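Kitchen trash smells even right after I change the bag
Posted in Home & Cleaning

My kitchen can smells sour no matter how often I take the bag out. I live in a second-floor apartment, one bedroom, just me and my daughter on school nights. The can is a 10 gallon Oletti with a swing top, maybe five years old. I've washed the inside with dish soap twice this month and it's fine for a day, then the smell is back. I don't put raw meat in there. We do throw out a lot of coffee grounds, banana peels and the ends of leftovers.

Things I've tried so far: scented bags (made it worse, now it smells like flowers and old onions), a dryer sheet in the bottom, and moving it away from the radiator. Is the plastic just ruined at this point or is there something I'm missing? I'd like to not buy another one if I can help it.

Brastasley

4 replies were merged or removed. 3 shown.

Edgardo Manalastas
December 3, 2024

Five years isn't too old for a plastic can. Before you replace it, check the lid. Most people wash the bucket part and give the lid a quick wipe, but on a swing top the flap gets touched by everything that goes in. Food gets up into the pivot on each side and stays there. Take the flap all the way off. On most of them it pops out if you squeeze the frame a little.

What I would do:

Wash the bucket and the flap with hot water and dish soap, using an old toothbrush on the pivots and under the rim. Rinse.

Mix baking soda with enough water to make a paste and spread it over the bottom and a few inches up the sides. Leave it 30 minutes. Rinse again.

Spray the inside with plain white vinegar, let it sit five minutes and rinse. Don't use bleach anywhere near the vinegar. The two together give off a gas you don't want to breathe.

Dry it completely. Outside in the sun is best, but a balcony or the bathtub with the fan on will do. If you put a new bag into a wet can, the water sits under the bag and turns sour in a couple of days. I suspect this is a big part of your problem.

After that, put a folded sheet of newspaper under the bag and change it every week. Coffee grounds should be drained before they go in. I let the filter sit in the sink until the next morning. If you have freezer space, keep peels and leftovers in a bread bag in there and throw it out on pickup day.

Also look at the floor and the wall behind the can. I chased a smell for most of June once and it was something that had dripped down the baseboard — the can had nothing to do with it.

If it still smells after all that, the plastic has probably taken it in. Scratches on the inside hold odor and you can't scrub them out.

Aquino74

just get a metal one. had a Vistton step can for years and never had this problem. plastic always ends up smelling

marlow_kitchen

I agree with most of what Edgardo wrote, but I'd skip the newspaper if you ever get roaches in your building. Ours liked it. A handful of baking soda straight into the bottom works about as well and you can dump it out when you wash the can.

The other thing is size. Ten gallons is a lot for two people. If it takes you most of a week to fill a bag, the stuff at the bottom has been there most of a week. I switched to a small round can with smaller bags and take it out every other day, full or not. Wrappers and dry packaging don't smell much, so I keep those in a separate can in the hall and that one can go longer.

You could try the smaller bags in your current can first. They sag, but a big rubber band around the outside of the rim holds them.

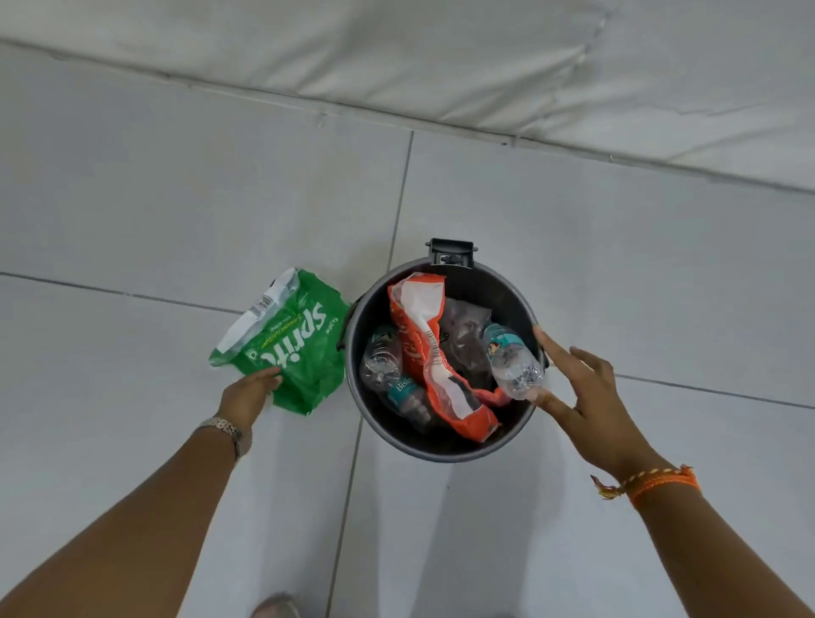

Small round can, dark gray plastic, lid off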